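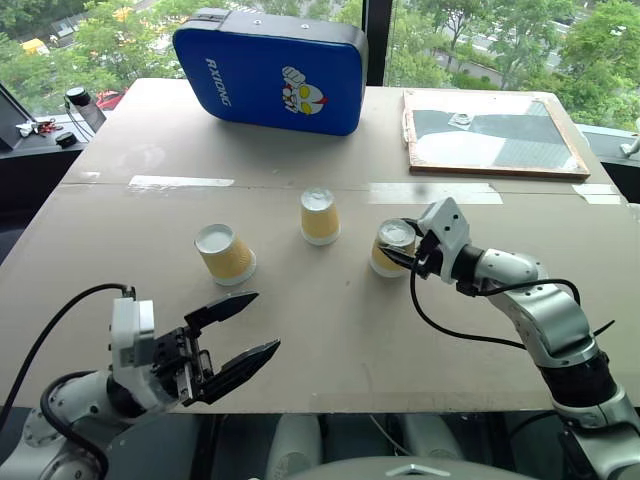

Nikola Softić
Hardware buyer, Destgate

Print this page | E-mail this page

Hikus arcade stick, second version

We sell the Hikus for $79. The box promises "tournament response" and "the feel of the cabinet," and I would ask you to ignore both. I grew up feeding coins into cabinets and half of them felt terrible. The buttons stuck and the sticks had been leaned on by grown men for ten years. If Kolev has managed to copy that feel, I'd want my money back.

What you get is a mid-size stick with eight buttons on the top plate, a square gate, and a detachable cable. It works with a PC out of the box. It works with consoles too, according to the manual, though the manual also says "see website for current list," and the list on the website has gotten shorter since September. Check it before you order. We can't take a stick back because your console maker pushed an update.

I've had one on my desk at home since the first shipment came in. I play mostly shooters on it, the old kind where the screen scrolls and everything wants you dead, with some fighting games when my cousin is over. So read what follows with that in mind. Somebody who plays nothing but fighting games will care about different things, and will probably have a firm opinion of square gates already.
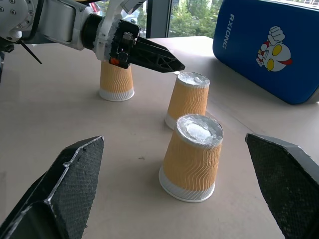

The stick and buttons

The lever is decent. It returns to center quickly and it doesn't rattle. The throw is longer than I like, and in a shooter that matters, because you spend the whole game making tiny taps to slide between bullets. On the first version I kept overshooting and blaming the stick. On the second version I overshoot a little less and I'm no longer sure who to blame.

Kolev says the new spring is 2 times stiffer. Stiffer than what, they don't say. I asked. I got a friendly answer from their support desk that repeated the sentence from the box.

The buttons are where the money was saved. They're quiet enough and they register every press I've thrown at them, but the caps have a slight wobble and the top row sits higher than the bottom one on my unit. Danai Zervas, who handles our returns, tells me mine is normal. You stop noticing after a week. You can also swap the buttons for standard 30 mm ones, which is the best thing I can say about them. The plate comes off with four screws and the connectors pull straight out.

Don't bother with the turbo function. It has one speed and that speed is too fast for most older games, which simply ignore half the presses.

About the "zero lag" claim

There is no such thing. Every controller has some delay, and so does your screen, and so does the game. The screen is usually the worst of them. If you play on a living room TV with all the picture processing switched on, you could plug in the best stick ever made and it would still feel like steering a boat.
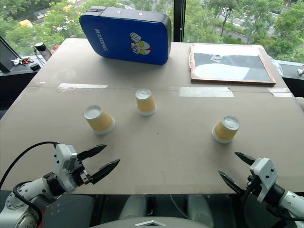

I don't have lab gear, so I won't give you a number. I played the same stage of the same game on the Hikus, on my old Stenis pad and on a keyboard, all on one monitor, and I died in the same places. The Hikus felt as quick as the pad. The keyboard felt quicker, but I've been typing all my life and I suspect that's all it was. Anyone who says they can feel the difference between two modern wired controllers should be asked to do it with the labels covered.

Mansa Quartey from our front counter disagrees with me on this and wanted it noted. He says the Hikus is sharper on diagonals than the pad. Fair enough, he's better at these games than I am. He also bought his before he tried it.

Weight and base

It's light. Kolev sells that as "easy to carry," and it is, but a light stick moves when you do. The rubber feet hold on glass or a smooth desk. On my lap it slides, and on carpet you can forget it. A cheap square of shelf liner under the base fixed it for me.

The cable is long enough for a desk and a bit short for a couch. The plug locks with a twist, and you have to twist it all the way. Most of the "dead on arrival" units we've had back were cables that hadn't been locked.

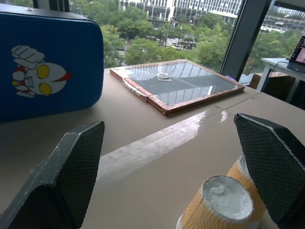 I'd also skip the carry bag that Kolev offers with it. The zipper on our sample went in the first month, and the padding is thinner than the foam the stick ships in. Keep the foam.

Should you buy it?

If you've never owned a stick and you want to find out whether you like one, it's a fair price. If you already have a stick that works, I can't see what the Hikus would do for you. It won't make you better at dodging. I have the scores to show for it.

If you were hoping the second version fixes the first, it fixes the cable and improves the lever. The buttons are the same part with a new sticker.

In the box: stick, cable, 5 spare screws, a manual, and a sheet of decals I would leave on the sheet.

Warranty: 2 years on the board and lever. Buttons are treated as wear parts and aren't covered, so keep that in mind if you hit hard.

Last updated: February 20, 2024

Print this page | E-mail this page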